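# Weekly check of the wrist camera and gripper on the kitchen cell

June 30, 2019

These are the steps for the small bench cell, the one that picks utensils from the holder. Do them once a week, and again any time the gripper has been off the arm.

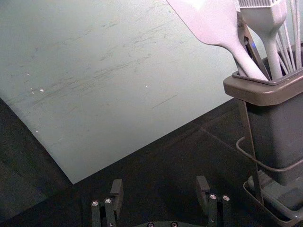 Plan on 30 minutes if nothing needs adjusting. If you have to re-seat the camera, it takes most of a morning, so don't start at four o'clock.

## What you need

- Hex key set and the small torque driver
- Lint-free wipes and lens cleaner
- Blue threadlocker
- The printed grid card (in the drawer under the controller)
- Flashlight
- The cell log

## Before you touch anything

1. Finish or cancel the running job. Don't pause it. A paused job on the Jetitz controller keeps its old offsets and will use them when you resume.
2. Send the arm to the SERVICE pose. It should stop with the gripper over the bench, pointing down and slightly toward the holder.
3. Open the fingers all the way.
4. Press the stop button and put your lock on the main switch if your hands are going between the fingers. For the camera steps you need power on, so leave those for later.

Write the cycle count in the log before you power down. The counter is on the second page of the controller menu.

## Fingers and screws

Each finger has two screws on its face. There are more on the mounting plate at the palm. Check the finger screws first with the driver set to the value on the label inside the cabinet door. Turn until it clicks and stop. If a screw moves more than a quarter turn before the click, take it out, clean it, put on one drop of threadlocker and refit it.

Do the palm screws the same way, working across from one side to the other and not around in a circle.

Next, hold one finger by the angled tab at the tip and try to rock it sideways. A little give in the direction of travel is normal. Sideways play is not. If you feel a click, the pivot bushing is going. Bushings are in the bin marked Lisov, and both fingers get a new one even if only one is bad. Change them at 3,000 cycles whether or not they feel loose.

Wipe both tabs. Silicone handles leave a film that you can't see easily, and it makes the grip slip when the tool is lifted. Use a dry wipe first, then a damp one. Don't use degreaser on the pads.

## Clean the camera

The window over the lens collects dust and the odd fingerprint. Blow it off, then wipe once in one direction with lens cleaner on a fresh wipe. Don't spray at the camera.

Check the camera bracket by pushing lightly on it from the side. If it moves at all, tighten it and go on to the full calibration below. You can't skip calibration after moving the bracket, even if the picture looks the same.

Follow the camera cable back to the first clip. It should have enough slack for the wrist to turn both ways without pulling. Replace any clip that has cracked.

## Check the bench

The pale panel gets scuffed. Light gray streaks don't matter to the camera. What does matter is anything small and bright, as the vision program can take a white speck for a reflection off a tool edge. Wipe the panel with a damp cloth, let it dry, and look along it with the flashlight held low. Specks that stay after wiping should be noted in the log so the next person doesn't spend time on them.

Don't polish the panel. We tried it last year with a panel from Coşkun and got so much glare that the overhead lamp had to be moved.

Make sure the panel is back at its marks. It gets pushed out of place by hand more often than by the arm.

## Check the utensil holder

The holder should be in its tray and the tray should be flat on the bench. Press on opposite corners of the tray. If it rocks, clean under it.

Look at any cable near the holder. A loop that hangs in front is fine as long as it stays below the rim and out of the path of the fingers. Tug it gently to be sure it isn't tight around the body of the holder. If it is, the holder will shift a little each time someone moves the other end, and your pick positions will shift with it.

Load the holder with the normal set: spatula, basting brush, tongs and whisk. Stand them with the working ends up. The spatula should lean so its head clears the others. The whisk goes to the back, as the thin wires confuse the edge finder when they're in front of another tool.

## Calibrate

Skip this part if the bracket didn't move and no bushings were changed.

1. Take off your lock, power up, and let the camera warm up for 11 minutes. The image drifts a little until then.
2. Lay the grid card flat on the dark part of the bench, beside the panel. Tape the corners.
3. Open the Tatance setup screen and choose program 324.
4. Stand clear and press start. The arm goes through its set of views at slow speed.
5. Read the error value at the end. Under 0.4 is good. From 0.4 to 0.8, run it once more. Over 0.8, something is loose, and you should go back to the bracket and the palm screws.
6. Save. The screen asks twice. Answer yes both times or it keeps the old values.

If the program stops with "grid not found," the usual cause is a lamp shining straight down on the card. Shade it with your hand, from outside the guard, and try again.

## Test run

Run the slow pick test with the spatula only. Watch from the side. Both fingers should meet the handle at the same time. If one touches first and pushes the handle over, the center offset is wrong. Change it by half a millimeter and repeat.

Then run the test with the full set, still at slow speed. Three clean picks of each tool in a row is a pass. Go back to normal speed and watch one full cycle before you leave.

## Log it

Write down the cycle count, any screw that moved, any part changed, the error value and your initials. If you changed the center offset, write the old number as well as the new one.

Spare bushings and clips are ordered by Joni Savolainen. Put a note in the bin when you take the last pair. The next order goes out in July.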